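Tips for a suturing rig in a shared workshop
By Oranuch Saithong
November
4 min read

We have been building a two-armed suturing bench at the Rattanakul workshop, and the thread has given us more trouble than the motors. These are the things we do now on every session.

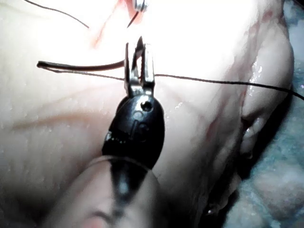
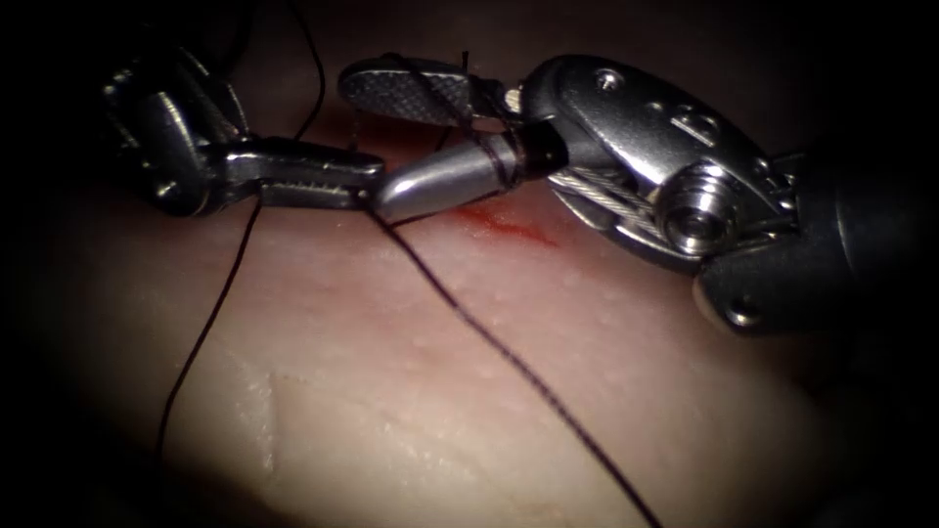
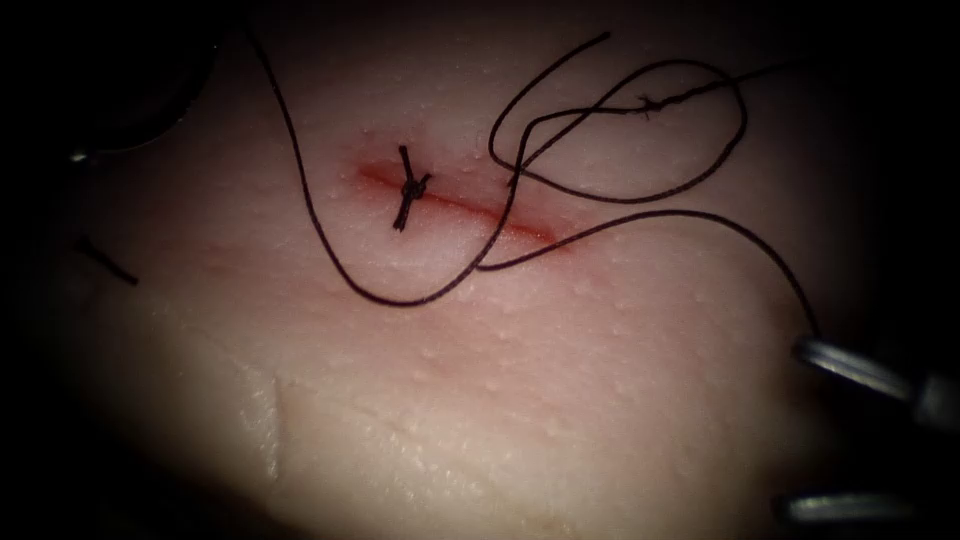 Instruments and dark thread at work over the pale surface, at the Rattanakul bench.

Thread
Cut it shorter than you think. We started with long lengths and spent whole evenings untangling loops. Keep the free tail away from the jaws when you start a throw, and park it on the side you are not working on. Dark thread on a pale surface is far easier to follow on a monitor.

Needle
Hold the needle in the jaws and check the angle before moving in. If it rolls, let go and take it again. Squeezing harder only marks the jaws.

Cables
Set the tension with the wrist straight, then run it through its full travel 20 times and set it again. Write the figure on masking tape and stick it to the arm. Ours drifted for weeks before we did this. Look for broken strands at the pulleys with a hand lens.

Speed
Our controller takes a speed limit from 0 to 2000. We keep it at 1000 for learning knots and only go up to 176 when the tips are close together. Slow is dull but you will bend fewer needles.

Light
One lamp over the middle is enough to tie by. Turn it down if the metal glares, and move the lamp before you touch the camera settings.

Clearing up
Wipe the jaws with a damp cloth, then a dry one, and open them fully to get at the teeth. Needles go in the Firkico tin with the screw lid, never in the bench bin. Arms go back to the rest position before the power goes off. The Udis box has spare pulleys, so please note down what you take.

14 shares
3 comments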